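Vovemberg's jewellery swap is back, and it's bigger than ever

The town's favourite winter swap returns in January, and if last year is anything to go by, you'll want to get there early! The Vovemberg Jewellery Swap has found a new home at the Obeidat Hall, with more tables, a proper tea counter and a whole side room given over to mending.

The idea is still as simple as it was at the start. You bring along jewellery you no longer wear, you get a token for each piece, and you spend your tokens on whatever takes your fancy. No money changes hands at the swap tables. Last winter 3,202 pieces were brought in, and 1,986 of them went home with someone new before the doors closed. The rest went into store at Zakovix, the repair shop on the market square, and many of them will be back out on the tables this time with fresh clasps and new thread.

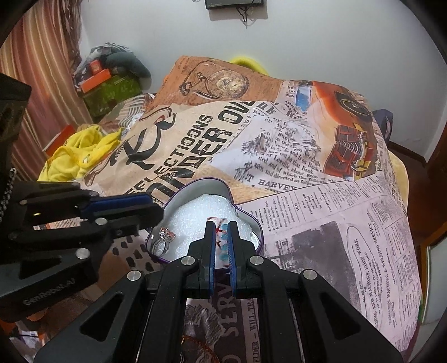 Obeidat Hall has room for 400 people at once, so the long queue down the steps of the old library should be a thing of the past. There's level access from the car park side, and the cloakroom will be open all day for wet coats and pushchairs. The number 20 bus stops right outside, too, and runs until late in the evening.

Doors open at 10am and the swap tables close at 4pm. Tokens can be collected from the front desk at any time up to 3.30pm, and any you don't spend can be kept for next year. Plenty of people do just that – one visitor last winter arrived with a sandwich bag of tokens going back to the very first swap, and left with a splendid amber brooch.

The mending room is the big new thing, and it sounds brilliant. Zakovix is bringing two full benches of tools and will be restringing beads, closing open links and swapping broken earring hooks while you wait. Small jobs are free. Anything that needs solder or a stone put back will be taken to the shop and priced first, so there are no nasty surprises. If you've got a necklace that has sat in a drawer in three bits since your cousin's wedding, this is its moment! 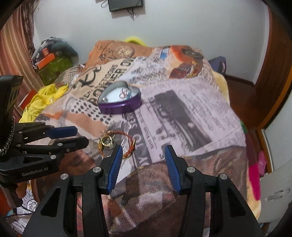 Can I bring a piece that's broken?
Broken pieces are very welcome, as long as all the parts are together in one bag or box. They earn a token in the same way as anything else, and they go to the mending room first and then on to the tables.

There is also a corner for children, run along the same lines as last year but with twice the space. Under-12s can make a friendship bracelet from thread and beads, and they get their own tokens to spend on a low table of rings, badges and hair slides. It was packed from start to finish last time, and the noise was wonderful. An adult needs to stay with them, but there are chairs, and the tea counter is very close by.

Clomau, the bakery on Mill Lane, is looking after the food. Expect cheese scones, leek soup and the sticky ginger cake that sold out before noon last winter (they've promised to bake a great deal more of it). Hot drinks can be had in your own mug for a little less, so it's worth slipping one into your bag.

A few practical points for anyone planning to bring things along. Pieces should be clean and dry, and earrings need to be in pairs, ideally fixed to a bit of card. Chains travel best done up at the clasp and laid flat in tissue. Small tins and gift boxes are handy for carrying rings and bracelets, and if you're happy to part with the box as well, the swap will gladly take it.

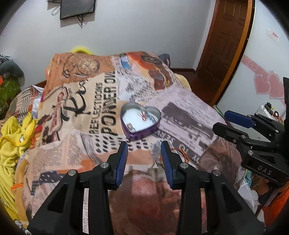

An open heart-shaped tin with small items inside.

Watches can't be accepted this year, and neither can anything with a hallmark that you'd be sorry to see go for one token. The front desk can't value pieces on the day, so if you suspect that Gran's ring is worth a bit, have it looked at beforehand. Zakovix does this at the shop on weekday mornings and there's no need to book.

For the first time there will also be a display of local work on the hall's small stage. Members of the Vovemberg evening class have been making pendants and cuffs from old cutlery, and the results are lovely – there's a fish made out of teaspoon bowls that deserves a crowd of its own. Nothing on the stage is up for swapping, but the class has places left for the spring term and will be taking names next to the display.

Entry is free and you don't have to bring anything to come in for a look. Posters with the date are up at the library, the bakery and the hall itself, and items can be dropped off early at Zakovix during shop hours throughout the week before.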